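Blue sleeveless top, button front – finished at last
October 24, 2025 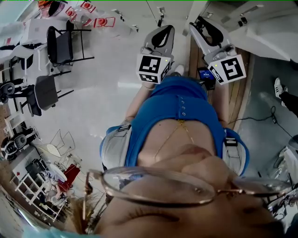 Category: Garments / Fit notes

Very happy with this one! The bright blue was the right call and I'm glad Matúš talked me out of the gray. With the small white buttons running down the center it looks crisp, almost like a summer shirt, and the blue stays blue even under our lights, where half of the Volia range goes dull.

Pattern is the Jendonwood block with my changes from January: shoulder moved in a little, armhole raised, bust dart turned toward the side seam. I cut the front twice. The first time I forgot to add the overlap for the button stand (again) and had to go back to the roll, so write it on the pattern piece, in red, big. Done now, on both copies.

Buttons. I tried three sizes pinned down a scrap strip before choosing. The large ones looked like a uniform, the middle ones were fine, the small ones won straight away. They came out of the Skernness box, the one marked 288, so there are plenty left for a second top and for all the ones that will fall off in the wash. Thread is Vondráček, white, doubled and waxed, with a short shank. I put a toothpick over each button while sewing and pulled it out before wrapping the thread. Takes longer than the machine foot but they sit so much better, and they go through the holes without dragging on the placket.

Buttonholes: test first on two layers plus interfacing, every time, same direction as the garment. My first test was on a single layer and came out beautiful and told me nothing. Final setting is on the card in the lid. I started at the bottom and worked up, so that the neatest ones would be near the face.

Neckline sits low enough to leave room for a thin necklace. I wanted that from the start and it works, a fine gold chain hanging in a V goes so well with the blue that I may never wear it with anything else. Facing is understitched and trimmed. Don't skip the understitching even when it's late and you want to go home. On the practice version I skipped it and the facing rolled out at the front all day long.

Shoulders need to lie flat. I kept the seam narrow, pressed it toward the back and graded it. Matúš wants to try a forward shoulder seam next so that there's nothing on the top ridge at all. Good idea, we should cut one from the leftover piece. There are 438 grams of it on the scale, which ought to do if the back is cut with a center seam.

Armholes: bias binding turned to the inside, cut a bit shorter than the armhole and stretched very slightly around the underarm curve. I love how this came out. No gaping with the arms held forward, and that was the whole trouble with the old block. Press over the ham, let it cool before moving it.

To do:
Trace the new armhole onto card and label it.
Write up the button stand width for Matúš – he has the old sheet.
Reorder white thread, same number.
Try the pale blue for a version with sleeves.
Ask Viera Bednárik whether she still has the narrow hem foot.

Also the iron is spitting again on the highest setting. I've been using it one step down with a damp cloth and that's fine for now, but keep it away from anything light until it has been cleaned out.

Next fitting is the sleeved one. Can't wait to get the scissors out.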